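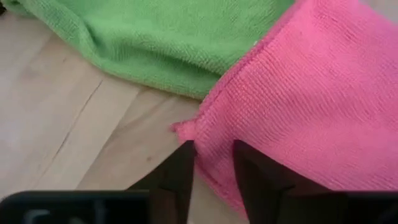 How to get your towels soft again (without buying new ones)

Updated June 2025

I used to think towels just went crunchy after a year and that was that. Then I moved to a place with really hard water, everything I owned turned into sandpaper in a month, and I got a bit obsessed. So this is what I do now, and it works on my oldest, saddest towels too!

What you need

White vinegar, baking soda, your washer, and a free afternoon (most of it is waiting around). Skip the fabric softener. It leaves a coating on the loops, and that coating is half the reason your towel pushes water around your back and never picks it up.

Step 1: Wash with vinegar, no detergent

Put the towels in on the hottest setting the care label allows. Don't stuff the drum – mine does best about half full. Pour a cup of vinegar straight in and run a full cycle. Your laundry room will smell like a salad for a while, but it rinses out.

Step 2: Wash again with baking soda

Leave them in the machine, sprinkle half a cup of baking soda over the top, and run the same hot cycle again. Please don't put the vinegar and the soda in together. They fizz, it looks very impressive, and then they've mostly canceled each other out.

Step 3: Shake, then dry

Take each towel by the short end and give it a few hard snaps before it goes in the dryer. Medium heat, and stop while the hems still feel a tiny bit damp. I hang mine over a door for the last 10 minutes.

What about microfiber?

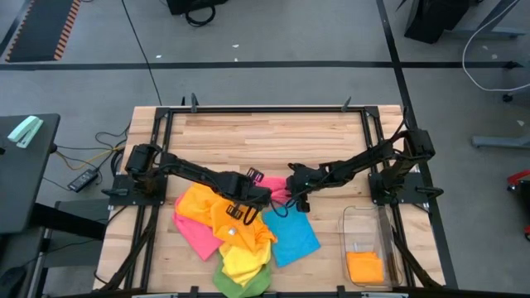
Cleaning cloths in a pile, with the orange one bunched up in the middle.

Wash these on their own! Microfiber grabs lint from cotton and hangs on to it forever. Cool or warm water, a small squirt of plain liquid detergent, low heat or the line. No softener here either, and no dryer sheets.

How often?

I do the full two-wash thing in June and again in October, when the heavy bath towels come back out. In between it's normal washes with half the detergent I used to use. If yours still feel stiff after the first go, repeat step 1 and leave them soaking overnight before you run the cycle.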